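Benon Workshop Notes: Tips for Planning a Small Automation Purchase

Filed under: Bench and Shop
By Isabelle Sandhu
Updated March 26, 2019

These tips are for repair shops and computer recyclers pricing their first robot arm for disassembly work. They come from our own planning at Benon, where the job in question was pulling drives from desktop computers before the cases go to scrap. Prices differ too much between dealers to be worth printing. The order of the steps matters more.

Write the task down before asking for a quote

One sentence, one task. Ours read: "Remove the 3.5-inch drive and its caddy from an open desktop case lying on its side." Opening the case was left out, and so was sorting the drives afterward. A dealer who receives "help with computer teardown" will quote for a cell twice the size you need.

List the case models you handle most and cover only the top few. If a model shows up less than once in 10 cases, leave it to a person with a screwdriver.

Measure the opening, then the gripper

Reach and payload are on the first page of every brochure. The width of the fingers at full opening usually is not, and that is the number that decides whether the tool fits inside a drive bay. Ask for a dimensioned drawing with the fingers open and closed. Check these against the case:

- clear width of the bay, measured between the rails
- depth from the case edge to the release tabs
- height of anything standing up from the motherboard along the approach path
- where the power and data cables run when the case is lying down

Linkage grippers swing outward as they open. Allow for the elbows as well as the tips. On our first drawing the tips cleared the bay and the outer links did not.

Keep a margin of 10 mm on each side where you can get it. Where you can't, budget for narrower fingertips. A machine shop can make a pair from a sketch; the one we use, Lachance, wants the bolt pattern and the material and nothing else.

Try the job with real cases

Do not accept a demonstration on a clean test block. Take your own machines to the dealer, cables and all, and have the arm work on them. Look at how close the linkages pass to the wiring and to the board. 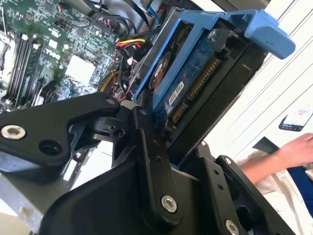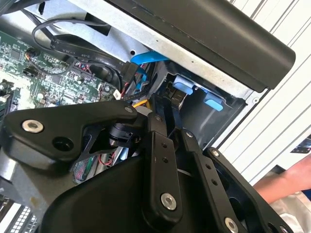 Budget by line, not by package

Package prices hide the items that run out or wear out. Ask for each of these as a separate line:

- arm and controller
- gripper, with one spare set of fingertips
- wrist camera, its cable and mount
- table or base plate, with fixtures to hold the case
- guarding or area scanner, as your risk assessment requires
- installation and operator training
- software license, with the yearly renewal shown

Fixtures are the line most often missed. A case that slides when a caddy sticks will spoil the rest of the cycle. We allowed 400 dollars for clamps, stops and non-slip matting and spent almost all of it.

Cables get a line too, under spares. A wrist cable flexes on every cycle and should be treated as a consumable. Keep one on the shelf from the first day.

Plan for the person at the table

An arm of this size does not run unattended at first. Someone has to load cases, free stuck connectors and stop the arm when needed. Cost those hours at the full rate for the first season. If the figures only work with no one present, wait a year.

Put the stop button on the side where the operator stands. Measure the reach with the operator seated.

Rent first if the dealer allows it

Stornotdale, the dealer we used, credits part of the rental against purchase. Others will do so if asked in writing. During the rental, log 100 cases in a plain notebook with four columns: case model, minutes, result, and what a person had to do. A spreadsheet is fine, but a notebook gets filled in.

Stop the log if you change the fingers or the fixture, and start a new page. Mixed results are no use when the purchase is being decided.

Compare against the cheap option

Price a better hand process as well. For us that meant a tilting bench, a powered driver on a balancer and a parts tray with fixed compartments. The Plemen bench we priced cost less than the arm's yearly service plan, and we bought one while the rental was still running.

Dates to put on the calendar

Ask for the delivery time in weeks from deposit, and ask again for the gripper on its own, as it may ship from a different warehouse. If the arm is meant to be working by September, have the table, power outlet and air line finished a month before. Check the floor for level at the same time and shim the base plate if it needs it. Keep the shims and the drawing with the controller manual.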